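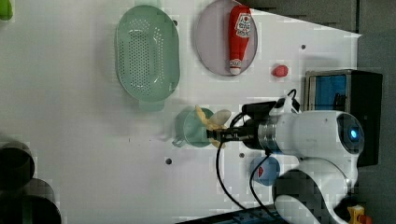

Greifer mit Spielzeugbanane über einem hellgrünen Becher

Häufige Fragen zur Wallbox-Förderung in Forkovby

Wer bekommt den Zuschuss überhaupt?
Eigentümer von Wohngebäuden im Gemeindegebiet. Mieter dürfen den Antrag zwar stellen, brauchen aber die schriftliche Zustimmung des Vermieters. Wie viele Vermieter da mitziehen, möchten wir lieber nicht schätzen.

Wie hoch ist die Förderung?
Höchstens 994 Euro pro Ladepunkt. Die Zahl steht groß auf dem Faltblatt. Kleiner steht dort, dass nur 34 Prozent der Rechnung anerkannt werden. Wer eine günstige Box montieren lässt, sieht den Höchstbetrag also nie.

Zählt ein neuer Zählerschrank mit?
Laut Richtlinie nein. In vielen Altbauten ist er der teuerste Posten. Fragen Sie vorher Ihren Elektriker und verlassen Sie sich nicht auf den Onlinerechner von Stalivico, der kennt Ihren Keller nicht.

Muss ich ein Elektroauto besitzen?
Nein. Warum man dann eine Wallbox fördert, konnte uns im Rathaus niemand schlüssig erklären.

Wann kommt das Geld?
Versprochen sind vier Wochen nach Einreichen der Rechnung. Yesenia Montes, die bei uns die Anfragen sammelt, kennt einen Fall mit 33 Wochen. Planen Sie so, als käme nichts.

Darf ich schon vor der Zusage bestellen?
Besser nicht. Schon ein unterschriebener Auftrag gilt als Beginn der Maßnahme, dann ist der Anspruch weg. Ein unverbindliches Angebot schadet nicht.

Lohnt sich das Ganze?
Wer ohnehin bauen wollte, nimmt den Zuschuss mit. Wer nur deswegen baut, sollte noch einmal rechnen. Das Programm endet im Juni, eine Verlängerung ist bisher nicht beschlossen.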